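Fault log and teardown › Curtain closing task, gripper snags the sheer and arm goes to protective stop

13 replies, 2,576 views

drapefault
Posted Thursday, 9:40 pm

Looking for a second opinion on a repeat fault. Two-arm unit, Kuster motion stack, closing sheers over a large window after dark. The daytime runs are fine. At night the right arm approaches the fabric, closes late, and the wrist torque climbs until the controller trips. Twice now it has come away with a hook pulled out of the track. 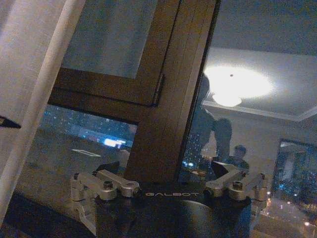 The trip threshold is at the stock value. I have not touched the wrist calibration since May. Firmware is the Visterura branch, same on both arms. The log shows the depth estimate jumping between two planes in the half second before contact, one at the fabric and one well behind it.

pelmet_4
Posted Thursday, 9:58 pm

Two planes at night is glass. With the room light on and dark outside, the pane is a mirror and your stereo is matching on the reflected room. Turn off the ceiling light and run it again before you change anything else.

drapefault
Posted Thursday, 10:15 pm

Can't run it dark, the fabric segmentation falls over. I did try a lower light level and the jump got smaller, but it was still there. Head view for reference, both grippers at the bottom. 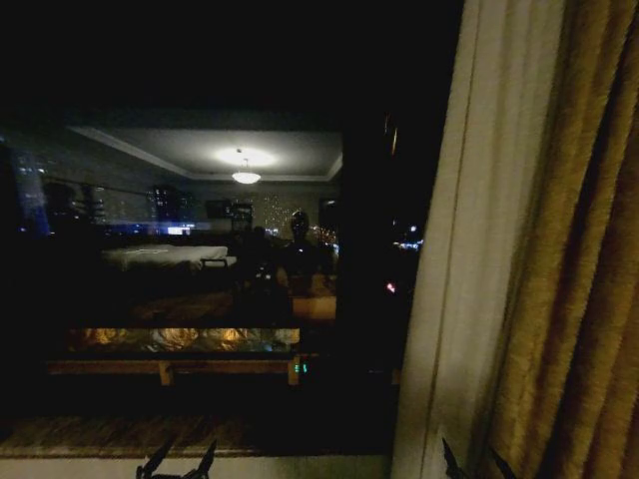 Bromimell Service Robotics Club – Faults and Safety Section

The head camera is what feeds the coarse approach. The wrist camera takes over for the last stretch, and the handover is where the numbers go bad. The planner also raised a person-detected flag on two of the night runs, with the position given as beyond the window.

torquelimit
Posted Thursday, 10:31 pm

That flag is the part I'd worry about. It has probably classified a reflection as a person and put it outside the work envelope. Annoying, but it fails safe. The reverse case is a real person standing near the arm who gets written off as a reflection, and I would not run with anyone in reach until you've ruled that out.

pelmet_4
Posted Thursday, 10:44 pm

Disagree that it's the same fault. Person detection and depth are separate modules in the Kuster stack. Fix the depth handover first.

torquelimit
Posted Thursday, 10:52 pm

Separate modules, same input. If the image is ambiguous, both of them are guessing.

drapefault
Posted Thursday, 11:20 pm

Fair points both ways. Wrist view with the sheers nearly together and the gripper open:

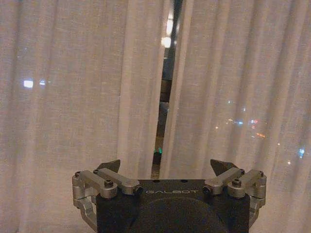

drapefault
Section moderator, test and maintenance

Even through the weave there are bright points from outside, and I think the matcher is locking on to those as well. If so, killing the reflection only solves part of it. The fabric has very little texture to hold a match at this light level, so anything bright behind it wins.

hexkey_brurnineck
Posted Thursday, 11:37 pm

We had this at Brurnineck on a glazed door. Clamp the maximum depth at the known plane of the window and reject everything past it. It is one line in the workspace file. Then drop the torque trip on the wrist so it lets go of the cloth before the hook does.

pelmet_4
Posted Thursday, 11:49 pm

Clamp yes, lower trip no. You'll get false stops every time it drags a heavy drape.

hexkey_brurnineck
Posted Thursday, 11:55 pm

Then set it per task. A false stop costs you a restart. A curtain track coming down on the arm costs more than that.

drapefault
Posted Friday, 12:10 am

Clamp is in. Four runs at the same light level, no depth jump in any of the logs and no trip.

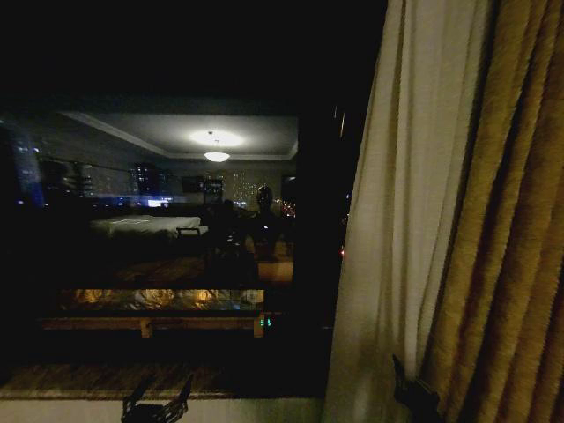 The person flag came up again on one of them, same position beyond the glass, so the clamp has no effect on that module. I'm leaving the exclusion zone at full size and keeping people out of reach while it's powered. The torque trip stays at stock for now.

torquelimit
Posted Friday, 12:18 am

Good. Please post the raw detection log with the flag in it, including the frames on either side.

drapefault
Posted Friday, 12:26 am

Will do once I've pulled it off the controller. Leaving this open until the person flag is sorted.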